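Desk chair casters on a herringbone floor

The floor in the study is light wood laid in herringbone, and it has more joints per metre than straight boards do. Hard casters find every one of them. After a winter of rolling in and out from the desk I went looking for marks and found 23, mostly short arcs in the spot where the chair gets pulled back.

The original casters were hard nylon. I replaced them with a soft-tread set from Waltlow, 11 mm stem, push fit. The old ones came out with a flat bar and a rag over the base. Allow 10 minutes, longer if the stems have rusted in.

What changed

Rolling noise is lower. Starting force is a bit higher, so the chair stays put when you lean on the desk. The soft tread also collects hair and grit, and grit is what scratches the finish — I now wipe the wheels in March and again in spring, when the window gets opened and the dust comes in.

Moving the chair

Most of the damage came from dragging it sideways by one armrest. That loads two casters before they have swivelled. Holding the top rail of the backrest with both hands and keeping the pull in line with the desk lets them all turn first. The mesh back on this type of chair has a curved rail that is easy to grip.

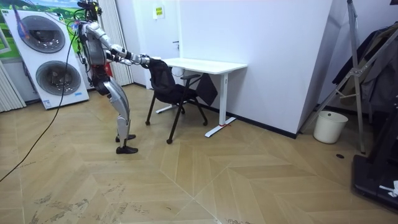
Desk position

The desk has a white metal frame with T-shaped feet, so the chair needs to clear the long foot on each side. I left 18 cm between caster and foot at full swivel. Red tape on the floor by the right foot is the reference mark if the desk gets shifted for cleaning.

Next job is felt under the desk feet. Eklund sells it in 30 mm strips, which should do with some trimming.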